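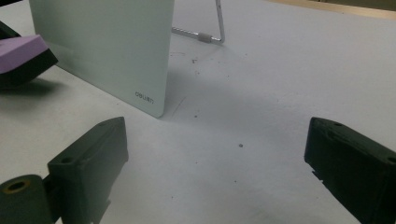
Recording a board-wiping task with the Eris hand gripper

Updated 5/14/19

In this tutorial we will record a set of demonstrations for a simple wiping task and turn them into a training set. The task is to pick up a foam eraser, wipe a pen mark off a small upright board, and put the eraser back on the table. You hold the gripper and do the work yourself. The arm stays switched off until the last section.

I am assuming you have already built the Eris gripper and that Jetari is installed on your computer. If the fingers are not on yet, follow the Eris assembly page first and come back.

What you need

Eris hand gripper with the printed fingers
A desktop dry erase board that stands up by itself
A foam eraser with a stiff back
One dry erase marker
A table with free space on all sides of the board
A computer with Jetari and at least 100 GB free

Setting up the table

Put the board on the table and pull its stand open all the way. Push on the front of the board with one finger. If it slides or rocks, put a little removable putty under the feet. Wiping pushes the board backward, and if it creeps across the table during a recording you will get demonstrations where the target moves for no visible cause.

Set the eraser in front of the board and a bit to one side, foam up or foam down. Pick one and keep it for the whole set. My first set had both mixed together and the arm would sometimes grab the foam instead of the back. You can add the second position later as its own set.

Check the finger screws before you start. They work loose after a long session, and a finger that has turned even slightly changes where the tips meet.

Calibrating the gripper

Open Jetari and choose New Session. Plug in the gripper and wait for the camera view to come up. Both fingers should show at the bottom, one on each side. If only one shows, the camera mount is crooked.

Click Calibrate Width. Open the fingers fully and press the trigger button, then close them fully and press it again. Do this 5 times. Jetari keeps the average and stores it with the session.

Next, lock the exposure. Point the gripper at the brightest part of the table, click Lock, and then point it at the board. If the board looks washed out, lower the exposure by one step and lock it again. White tables give the most trouble with this. Leave the exposure alone once you start recording.

Recording a demonstration

1. Draw a short mark on the board.
2. Hold the gripper back from the board with the fingers open. The board and the eraser should both be in view.
3. Press Record and keep still for one second.
4. Move to the eraser and stop when its back is between the fingers.
5. Close the fingers, then lift.
6. Bring the foam flat against the board and wipe across the mark. Go over it again if any ink is left.
7. Lower the eraser to the table and open the fingers.
8. Back away and press Stop.

Go slower than you would by hand. The arm cannot follow a quick flick of the wrist, and Jetari will throw out any recording that goes over the speed limit set in the arm profile. Keep your other hand out of the picture too. It is easy to reach in and steady the board without thinking.

After every 5 recordings, move the eraser and draw the mark somewhere else. Turn the board a few degrees now and then. Include some starts where the gripper comes in from the left and some from the right.

Checking the recordings

Play each one back at double speed. Delete any where you dropped the eraser or missed the mark. Recordings with a small correction in them, such as a second try at the grasp, are worth keeping.

The set I trained on had 264 recordings after cleanup. A smaller set did learn the pick but wiped next to the mark a lot of the time.

Exporting and training

Choose Export and select the Druto format. If your arm uses a Kumarasinghe wrist adapter, tick the box for the tool offset, or the arm will stop short of the board. Load the export into Druto and start training with the default settings. Leave the image size as it is.

First run on the arm

Mount the same type of fingers on the arm. Set the speed to low and keep a hand on the stop button. Run it first with no mark on the board and watch how hard it presses. If the board tips, the tool offset is wrong, so go back to the export step and check it. Once the contact looks gentle, draw a mark and run the full task.

The April release of Jetari has the Lock button under Camera. In older versions it is in the Session menu.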